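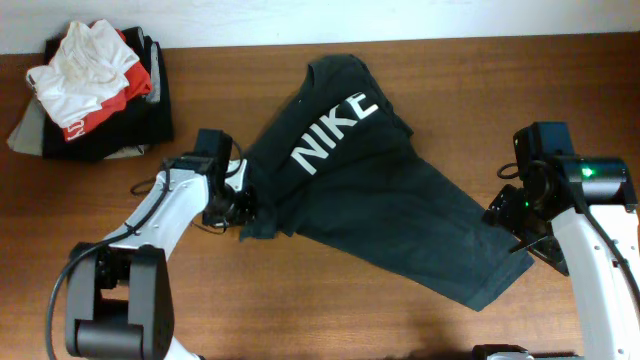 The dark NIKE top on the table, red and white ones already in the pile

Folding sport shirts so they stay folded?
Laundry and Wardrobe board, 9 replies, 436 views

quintana_k
Hello everyone. I moved to Dorkstead in January and I have now a proper table for folding, so I try to make it nicely. My problem is the sport clothing. Cotton stays where I put it. The slippery shirts open again when I carry the pile to the drawer, and the big letters on the front get a crease across. I fold first the sides, then in half from the hem. Should the print go inside or outside? My drawer is a Komley, 43 cm deep, if this is important.

dryrack_dave
Print outside, always. Lay it face down, sides in, sleeves back, then thirds from the hem. Half is too thick and it springs open.

uva_linen
I disagree with Dave. Print inside keeps the colour better if the drawer is full and things rub. I have done mine this way for years and the letters are fine.

dryrack_dave
Letters folded against each other can stick in summer. I lost a favourite jersey like that.

uva_linen
In a hot car maybe. Not in a drawer.

quintana_k
Thank you both. I tried thirds and it is better. Now I have a question for the teal one. It has seams which go down the fabric, and if I fold next to a seam I get a second line beside it.
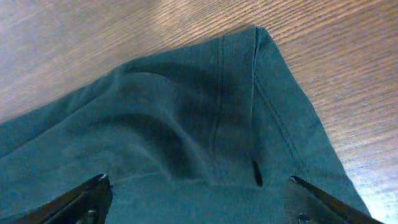

Teal piece, stitching in the middle and the fold to the right of it

mumof4_southside
Put the fold right on the seam, love. The stitching is stiffer than the rest so it will hold the line for you. I do this with the kids' trackies and school polos.

dryrack_dave
Only if the seam is straight. If it goes diagonal like the right one in your second photo, ignore it and fold straight, or the whole thing comes out like a kite.

quintana_k
Kite is the correct word, I made two of them yesterday evening. I will use the middle seam and forget the other. One more thing: do you stand the shirts up in the drawer, or lay them flat? I have some 200 pieces if I count socks, so I would like to see everything from the top.

uva_linen
Stand them up, colours together. For slippery ones put a cotton tee between every few, it stops the sliding.

mumof4_southside
Flat for me. Standing looks lovely until someone pulls one from the middle, then the whole row falls over.

quintana_k
I live alone, so I will try standing. The heavier dark ones go at the back. I will write again when the drawer is full.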